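**Thread: Resealing a kitchen counter seam next to the sink — silicone or something else?**

**pellworth**
The seam between my counter and the backsplash has opened up along the sink side. It started as a hairline and is now wide enough to catch a fingernail. The old caulk is hard and comes off in crumbs. House was built in the 70s, counter was replaced by the previous owner, no idea what they used.

I have a tube of Dakside kitchen and bath silicone in the garage that I never opened. Is that fine, or should I be using a latex caulk so I can paint it? The wall above is painted, no tile.

**gus_in_the_valley**
Silicone. Near a sink I wouldn't use anything else. Check the date on the tube first. Old silicone stays gummy and you'll be scraping it all out again next month.

Get every bit of the old stuff out. New silicone doesn't stick to old silicone, and it sticks even worse to old latex. Plastic scraper, then rubbing alcohol, then leave it overnight.

**mrs_tanager**
I disagree on silicone if the wall is painted. Paint won't stick to it, and the next time you do the walls you get a line of fisheyes along the bottom. I used Grollix, the siliconized acrylic, in my kitchen and it has held up for 3 years. My sink gets used all day.

**gus_in_the_valley**
Three years is not very long for a seam.

**mrs_tanager**
It's long enough for a tube that cost me less than lunch. When it goes I'll redo it. Taking out acrylic is a twenty minute job. Taking out silicone is a Saturday.

**pellworth**
OK so before I pick, does the gap itself matter? If the counter is moving then I guess either one will split again.

**Nidia Echeverri**
It matters a lot. I put in counters for eleven years. A seam that opens on one side only usually means one of three things: the cabinet under it has settled, the wall has dried out and moved back, or the counter was never fastened down on that side. Open the doors under the sink and look up at the corner blocks. If you can push the counter up with the palm of your hand, it isn't fastened, and no caulk will fix that.

If it's solid, run a level front to back. A little pitch toward the front is common and I wouldn't chase it. A pitch toward the wall is worse, as that's where the water goes.

**pellworth**
Pushed up on it. It moves at the sink end, not much, but I can hear it click. There are two corner blocks and only one has a screw in it. 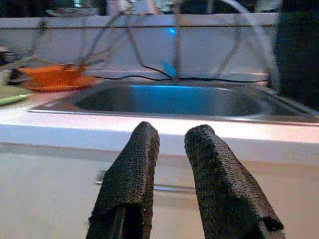
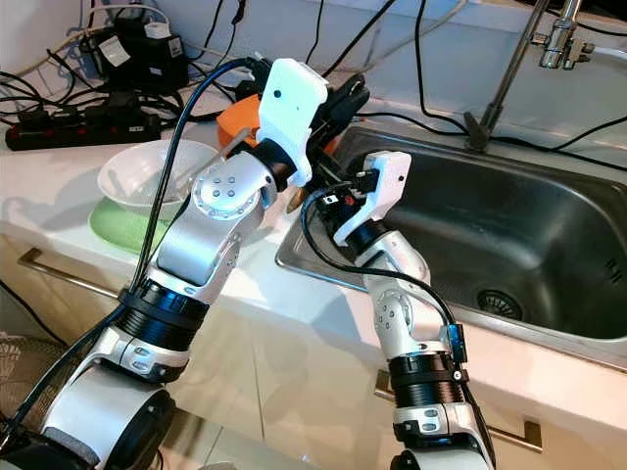 counter, sink side (second photo)

**Nidia Echeverri**
The click and the missing screw tell me what I need. Put a screw in the empty block. Measure the counter thickness first and subtract a quarter inch so you don't come through the top. Snug, not tight. Then check the gap again before you buy anything, it may close up by half.

**gus_in_the_valley**
Good catch on the block. I'd still use silicone after.

**todik_refugee**
Has anyone here used Todik tape? The peel-and-stick strip. I had it in a rental and it went yellow and lifted at both ends, but the listing I bought from has 3845 reviews and most of them are good, so maybe I put it on wrong.

**mrs_tanager**
You didn't put it on wrong. It does that.

**hal_b**
I've had it behind a laundry sink since February with no trouble. The surface has to be bone dry and you need to warm the strip with a hair dryer. In a kitchen corner I'd use caulk, though.

**pellworth**
Update. Screw is in. The click is gone and the gap closed to a bit under an eighth. I checked the Dakside tube and it expired two years ago, so that decides part of it.

Leaning toward the acrylic since we plan to paint. Do I need backer rod at that width?

**Nidia Echeverri**
No. Under a quarter inch you can fill it directly. Cut the tip small, push the gun forward — don't drag it — and tool it once with a wet finger. Going back over it is what makes it ugly. Tape both sides if your hand isn't steady, and pull the tape while it's still wet.

**gus_in_the_valley**
Keep the faucet off for a full day, whatever the label says. Acrylic washes out if it gets splashed early.

**mrs_tanager**
We finally agree on something.

**pellworth**
Picked up two tubes of the Grollix in white. Scraping tonight, caulking tomorrow after breakfast. I'll post again once it's painted.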